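Labeling Shelves and Bins in a Shared Storeroom
Facilities Guidance, Skandadon Community Workshops

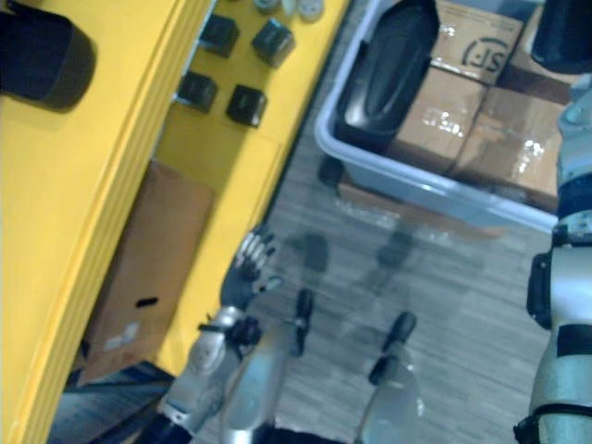

Where should the label for a shelf be placed?
Place the label on the front edge of the shelf, at the left end, so that it can be read without moving any item. Labels on the upper surface are soon covered by stock and should be avoided.

Before you begin
Obtain a printed copy of the storeroom register from the front office. Each shelf must have an entry in the register before it receives a label. The current register runs to 289 entries, and new numbers are issued by Svenja Weidemann.

Procedure
1. Clear the front edge of the shelf and wipe it with a damp cloth. Allow it to dry fully.
2. Write the location code in capital letters. The code consists of the room letter, the unit number and the shelf number, counted from the floor up. Unit 21, shelf 2, in Room B is written B-21-2.
3. Press the label down from the center outward.
4. Enter the code and your initials in the register on the same day.

Bins and small parts
Bins carry the code of the shelf on which they are kept, followed by a single letter. Small parts of different sizes must not share a bin. Bins that are moved to another shelf must be relabeled before use.

Replacing a damaged label
Remove the old label completely. Do not place a new label over an old one. If the code can no longer be read, consult the register or contact Yusri Jugah at the service desk.

Last revised September 7, 2010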